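May 17, 2025

Thread on getting the soft toys off the spare bed and into one basket. Long, mostly storage. Mute if you don't care about storage.

Background for newer followers. Two-bedroom apartment in Torkdale, second floor. The small bedroom is a guest room for maybe two weeks a year and a soft toy parking lot for the rest of it.

The toys are mostly plush fruit. It started with one from a gift shop and then relatives noticed. Once relatives notice, you have a collection.

I don't want to get rid of them. The kids still use them most days and they're easy to wash. I want them in one place that can be picked up and moved when somebody needs to sleep there.

What I tried before the basket, in order.

First was an Undano cube, the fold-up fabric kind with a stiff bottom. Looked fine on the shelf. The sides went soft after a few months and then it leaned. Anything you put in the top slid to the low side.

Also, fabric cubes hold dust in the corners. You can vacuum them but the bottom panel has to come out and it never goes back in flat. The cube now holds wrapping paper in the hall closet, and it's fine for that.

Second was a hanging net in the corner. I know a lot of people like these. Ours was too high for the kids, so they pulled on the edge to see in, and one of the hooks came out of the wall. I filled the hole in March. Still have to paint it.

Third was the Stuken bench in the hallway, the one with the lift-up seat. It was $109 on sale and I'm happy with it as a bench. As toy storage it was a failure. Boots went in on top of the toys, the toys went to the bottom, and the kids forgot which ones they had.

A lid is a problem with kids this age anyway. If they have to lift something, the toy gets left on top of the lid. I've seen the same thing at other people's houses.

So the requirements by this point were: no lid, stiff sides, light enough for a child to drag, washable in the tub. Air holes if possible.

The air holes matter more than I expected. Plush that goes away even a little damp gets a smell. Ours get wiped down or washed pretty often, and they don't always get the full time on the rack.

The basket I ended up with is plain white plastic, rectangular with rounded corners, holes all over the walls and a slot at each end for your hands. I got it at Kütt, back wall, past the shelf paper and the drawer liners.

Kütt regulars know the system there. Nothing has a label and the person at the register looks it up in a binder. I don't mind. They had a stack of these in white and a smaller stack in a green I didn't like.

I went back and forth on size. The bigger one would take everything we own and then you couldn't carry it through a door without turning sideways. The one I bought doesn't hold the whole collection. I decided that was okay.

What doesn't fit goes on the closet shelf, and every so often I swap a few. The kids treat the swapped ones as new. This works on me too, with sweaters.

Why the bed and not the floor: the floor in that room is where the drying rack goes, and the vacuum. The bed is a wide flat surface at a decent height. I sort laundry on it, I sort toys on it, I did my taxes on it.

The bed frame came with the apartment and it's longer than it looks. I measured it at 182 cm on the inside when I was buying slats, and the slats still came out wrong. Separate thread, maybe.

Sheets. I keep a gray fitted sheet on the bed when there are no guests. Gray hides lint from the toys better than white does. It's also an old one, so I don't get upset about what lands on it.

The plaid pillows stay at the far end. They're green, they don't go with anything else in the room, and they're comfortable. People who stay with us have asked where they came from and I can't remember.

Ok, the actual routine. It's short.

Everything comes off the bed except the pillows. Sheet gets pulled tight. If the sheet is bunched up, the basket tips, and then you're picking things up twice.

Basket goes down toward the middle. I used to put it right at the edge so it was closer to me. It fell off once with everything in it. Nothing broke, they're plush, but the noise of the plastic on the floor woke up the baby downstairs and I got a text about it.

Toys go in one at a time. You can throw them and the kids do, but the round ones bounce out.

Longer shapes lie on a slant. The yellow one takes up a surprising amount of the bottom if you lay it straight across. Put it at an angle and there's room beside it for the avocado.

The avocado is everyone's favorite and I don't really see why. It has more parts sewn on than the others, so it gets grabbed by the parts. I've restitched it once and I expect to do it again. Regular thread, doubled. The tiny stitches I did the first time didn't hold.

Orange one goes in wherever there's a space. It's a good shape for filling a corner. Same with anything roundish.

Don't stuff them down. If the basket is crammed the kids have to dig, and when they dig they empty the whole thing on the bed, and then you're at the start again.

I try to leave them so that some part of every toy can be seen from above. It doesn't have to be neat. A bit of color showing is enough for a kid to know it's in there.

Cleaning, for those who asked last time.

Surface stuff: damp cloth, a little dish soap, then a dry cloth. Rub with the pile. The nubby fabrics can take a soft brush, the smoother fuzzy ones look worse after a brush.

Full wash: zip them into a pillowcase, cold, gentle, mild detergent. No softener. Softener made one of ours feel greasy and it took two more washes to get it out.

Drying: rack, near the window, turned over at lunch. I don't use the dryer. I did once on low and the fuzz went flat on one side, and it stayed flat.

Check the tags first. Some of ours have something stiff in the stem part and I don't put those in the machine at all.

Cleaning the basket: in the tub with the shower head. Crumbs and lint collect in the holes along the lower part. An old toothbrush gets them out. Stand it on end to drain.

One complaint about the basket. The rim is smooth and a little thicker, which is good on the hands, but hair ties and small socks hang up in the handle slots. I check the slots when I'm looking for a sock now.

Second complaint: white shows marker. Rubbing alcohol took most of it off. There's a faint purple line that I've stopped seeing.

On moving it when guests come. Both hands, one in each slot, straight through to our room and down beside the dresser. Takes less time than making up the bed.

A few answers, as I get the same questions every time I post about this room.

Would I get a second basket? I looked at one. Then I'd have two baskets on the bed and no place to put them when someone visits. For now the closet shelf is doing the job.

Does it work as a laundry hauler too? For a small load, yes. I keep this one for toys, though. As soon as it has two jobs it's always full of the wrong thing.

Do the kids put things away themselves? The older one, yes, if I say it right when the TV goes off. The younger one puts things in and takes them out again, which I count as interest.

The older one is 7 and has opinions about which fruit can be next to which. I don't get involved.

Wouldn't a wicker one look nicer? Probably. We had wicker in the last place and little bits of it ended up in every toy and every sweater. I don't miss picking it out.

What about a toy hammock over the bed? Please see the part about the hook in the wall.

If you want to copy this on the cheap, any stiff plastic basket with holes will do. Check the inside of the handle slots with a finger before you buy. Some have a rough seam there from the mold, and it catches on plush. I passed on 5 of them in the stack before I got one with clean edges.

Also measure the doorway with your elbows out. Sounds silly in the store. Do it at home first and write the number down.

Today's sorting, on the gray sheet.

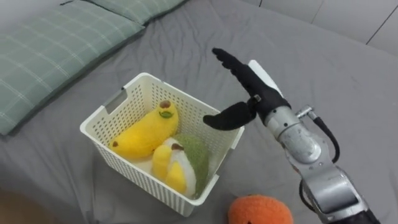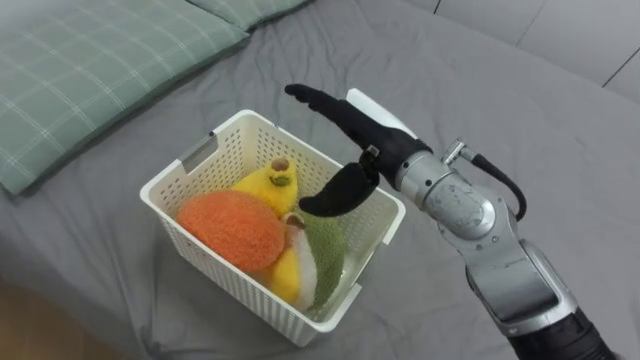
Yellow one and avocado in the basket in the first picture, with an orange one out on the sheet. Four in the basket in the second.

Paint for the hook hole is next. I have the can, I can't find the small brush. Will post when it's done.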